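About Cancombe

Hello, and welcome! Cancombe is a small home-skills school in Umstead, started by Rebecca Bellini in the front room of her own house. We teach laundry, folding, bed making, mending and the general business of keeping a bedroom in order. Classes are small, everybody gets their hands on the fabric, and yes, we do fitted sheets (it's the first thing people ask, every time).

How it began

Rebecca spent years working in the linen room at the Costa, a guesthouse up the road with a lot of beds and not many closets. When she left, friends kept asking her to come over and sort out their linen shelves. Then the friends' grown-up kids started asking, usually the week before they moved into a first apartment. One Saturday she had so many people in the front room that two of them were folding pillowcases on the stairs, and that was the end of doing it at home!

We have taught 702 students since then. Some come for a single afternoon and some keep turning up for the mending table long after they've learned everything on the list.

What a class is like

We work on beds a lot. A made bed is the best folding table most homes have: it's wide, it's soft, and you can spread a whole garment out without the sleeves hanging off. Our beds are dressed in ordinary bedding like you'd have at home, patterns included. We love a pattern. Dark clothes are a favorite early lesson, as black fabric shows every bit of lint and hides its own seams, so you learn to find the edges with your fingers.

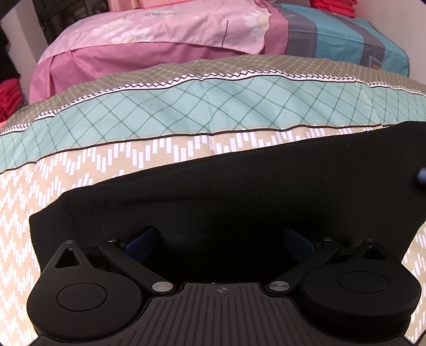 Black fabric on one of our patterned bedsheets.

From there we go on to sweaters, then towels, then the dreaded duvet cover. You'll get things wrong and shake them out and start again, and so do we. Rebecca still refolds her own T-shirts if she doesn't like the look of the collar.

We don't teach one correct fold. If your drawers are shallow, we'll show you something flat. If you have one deep shelf and a closet that won't shut, we'll work on rolls and stacks. Bring measurements if you can! Scribbled on the back of an envelope is fine.

The room

Our classroom is on Gorkulside, up one flight of stairs, over the old shoe repair shop. It gets wonderful light until late in the afternoon. We picked the colors ourselves and went a bit wild after years of white linen, so expect cheerful bedding and a touch of mint-teal among the darker things.
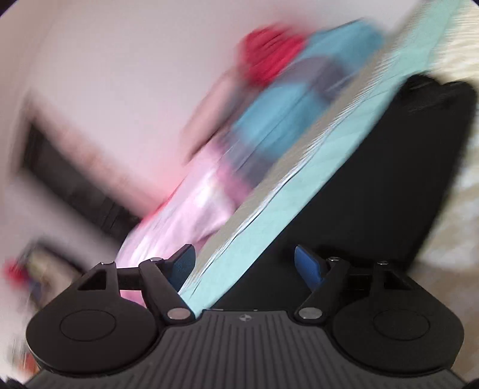
Classes and prices

First Folds is our beginner afternoon and costs $54. It covers shirts, pants, towels and one fitted sheet. The Whole Bedroom is a four-week course at $89, with the mending table included. Everything you need is in the room, but you're welcome to bring a bag of your own clean laundry and go home with it done.

Come and see us

New dates go up each March and fill in fits and starts, so ask even if a class looks full. Stop in on a Saturday morning and somebody will be glad to show you around. Bring the sheet that's been driving you crazy.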